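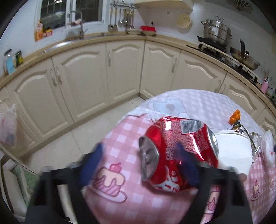

The hand-held gripper closes on a crushed drinks can in a home kitchen.

At Teltcombe, the robot learns from other people's kitchens. The Gittins group gives families a gripper to hold in the hand, and they do their usual small jobs with it. The method needs no robot in the house, so collecting is cheap. In the first round 41 homes gave 1,561 recordings. A policy trained on all of them picked up dented cans in 90 per cent of trials, in a kitchen it had never met. With recordings from one home only, the figure was 20. Glass is still difficult, and the group will study it next at Siltden.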